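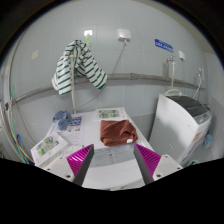

One reader of the first release wrote in to say that ice extent and ice area were being used as if they meant the same quantity, and asked which of the two the table held. It holds both, in separate columns, and the wording in this version has been changed throughout to match.

Drundero lake ice table, release 2

Summary

Drundero is a table of daily ice cover for upland lakes and reservoirs, put together by Grunex from satellite scenes and shore records. Each row is one lake on one day. The table has 3381 rows. It is meant for people who study freeze and thaw dates, and for anyone who needs a small, clean set to test a method on before moving to something larger.

Ice extent and ice area

Extent is the total surface of all grid cells in which ice covers at least the threshold share of the cell. A cell over the threshold counts in full. Area is the sum of the ice-covered part of every cell, whatever the share. On a fully frozen lake the two are equal. During break-up they can differ a good deal, and extent is usually the larger. Where ice is thin on the ground and scattered across many cells below the threshold, area can be the larger.

Release 1 had a single column named ice, which held extent. It was described in two places as area. Anyone who used that column as area should run their work again with the column ice_area from this release.

Files

lakes.csv – one row per lake, with name, outline reference, surface height and open-water surface
daily.csv – the main table
shore.csv – shore records as typed up, before any cleaning
masks – one land mask per lake, on the same grid as the main table
changes.txt – changes between releases

Columns in daily.csv

lake_id: text, matches lakes.csv
day: day of the ice season, counted from the first day of the season, which is day 1
ice_extent: square metres
ice_area: square metres
cloud: share of the lake hidden by cloud, 0 to 1
source: sat, shore or both
flag: see below

Missing values are left blank. Zero always means that no ice was found.

Grid and threshold

Cells are 400 square metres. The threshold for extent is the same for every lake and is stored in the header of each mask file. Cells that touch the shoreline are clipped to the lake outline, so the cells along the edge are smaller than the rest. Islands are treated as land. Outlines are fixed at the normal water level and are not redrawn when a reservoir is drawn down. This gives false open water or false ice along the margins of Collton in dry winters, and rows known to be affected carry flag 3.

Processing

Scenes were sorted by cloud first. A scene with more than half of the lake hidden was dropped unless a shore record existed for the same day. The remaining scenes were classed cell by cell into ice, water and unknown. Unknown cells were filled from the nearest clear day on either side, provided both days gave the same class and the gap was no longer than 5 days. Cells that could not be filled were left out of both totals, and the row was flagged.

Snow on ice is classed as ice. Grey, flooded ice in late spring is the hardest class and is often taken for open water. Shore records help here, although an observer standing at the bank sees the near side far better than the middle.

Shore records at Collton were made at first light except on Wednesday, when they were made in the afternoon. The difference matters in spring, when a skin of overnight ice may be gone by noon. The field shore_time in shore.csv separates them.

Flags

0: no known problem
1: one or more cells filled from other days
2: one or more cells left out
3: water level well below the outline
4: satellite and shore record disagree; satellite value kept

A row carries the highest flag that applies. The lower ones are not stored.

Known problems

The two lakes in the Ekinci basin share an outline reference in lakes.csv. The masks are correct. Join on lake_id and not on the outline reference.

Low sun in midwinter puts the south shore of steep-sided lakes in shadow. Shadowed cells are mostly classed as water. No correction has been made.

Freeze dates worked out from this table tend to be late, and thaw dates early, when compared with shore records alone. The offset varies from lake to lake and should not be removed with a single number.

Suitable and unsuitable uses

The table can be used for season length, comparison between lakes and testing of gap-filling methods. It says nothing about ice thickness and must not be used to judge whether ice will bear weight. It is too short for statements about long-term trends.

Reading the files

All tables are comma-separated, UTF-8, with a single header line. Decimal points are used, not commas. Masks are plain text grids, with 0 for land and 1 for lake, north at the top. The blank last line in shore.csv is there in the source and can be skipped.

Changes from release 1

Column ice split into ice_extent and ice_area
Flag 4 added
Masks for the Ekinci lakes redrawn
Season day now starts at 1 – it started at 0 before
Text of this file corrected

Licence and citation

Free to use and share with credit to Grunex. Please cite as: Drundero lake ice table, release 2, Grunex. If you change any values, say so and keep the original lake_id.

Corrections

Send the lake_id, the day and the value you believe to be right, with the source. Corrections received by the end of June go into the next release.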